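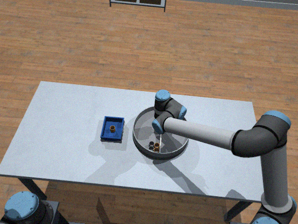

What is a plank floor?
A plank floor is a floor surface made of long, flat boards laid side by side and fastened to the structure below or to each other.

Plank floor

Last updated: February

A plank floor is one of the oldest kinds of raised floor in houses, barns and public buildings. The boards may be sawn from a single piece of wood or built up in layers. In everyday speech the term is often used for any floor of boards, but many builders keep it for wide boards and call narrow ones strip flooring. The dividing line differs from one country to the next.

History

Early houses in most of Europe had floors of packed earth, clay or stone. Boards were first used in upper rooms, where they rested on beams and served as the ceiling of the room below. Ground floors were boarded later, usually with an air gap underneath to keep the wood from rotting.

Before powered sawmills, boards were split from the log with wedges or sawn by hand by two people, one standing above the log and one in a pit below it. Boards made this way varied in width and thickness. Carpenters trimmed the undersides where they crossed the joists so that the top stayed level. Widths also followed the taper of the tree, and in many old floors the boards are laid with wide and narrow ends alternating.

Water-driven and later steam-driven mills made boards of even size cheap. Machines that cut a tongue on one edge and a groove on the other came into wide use in the nineteenth century. Floors from before that time are mostly butt-jointed, with nail heads showing on the surface.

In the valley towns of Vodska and Liltia, where larch was the common building wood, butt-jointed floors went on being laid well after machined boards could be bought. Heidrun Bachmann, in her survey of farmhouses in the two towns, put this down to the habit of lifting the boards each spring to clean out the space below.

Materials

Oak, maple, ash and beech are the usual hardwoods. Pine, spruce, fir and larch are softer and dent more easily, but they are cheaper and come in longer lengths. Old pine floors often have raised knots, as the wood between them wears down faster.

Solid boards can be sanded many times. Engineered boards have a top layer of hardwood glued to a base of cross-laid wood. They move less with changes in humidity and can be laid over concrete, but a thin top layer may allow only one or two sandings.

Laying

Boards are normally laid at right angles to the joists. Where there is a solid subfloor they can run in any direction, and most layers follow the long side of the room. End joints are staggered from row to row. A gap is left along the walls, hidden by a baseboard, to give the wood room to swell.

New boards are stored in the room before laying so that they can adjust to the air there. Boards laid too damp will shrink and leave open seams. Boards laid too dry may swell and push up against each other – a fault known as cupping when the edges rise and crowning when the middle does.

Finishes

The plainest finish is none at all. Unfinished floors were scrubbed with sand or lye, which left the wood pale and slightly rough. Wax and oil soak into the surface and can be renewed in patches. Varnish forms a film on top and stands up better to spills, but a worn area is hard to repair without sanding the whole floor. Painted floors were common in bedrooms and on porches.

Care and repair

Grit is the main cause of wear. Sweeping and a well-wrung mop are enough for most finishes. Squeaks come from boards rubbing on nails or on each other and are usually cured by screwing the board down to the joist. Wide seams can be filled with thin strips of matching wood – putty tends to work loose as the boards move with the seasons.

See also: Baseboard, Joist, Parquet, Subfloor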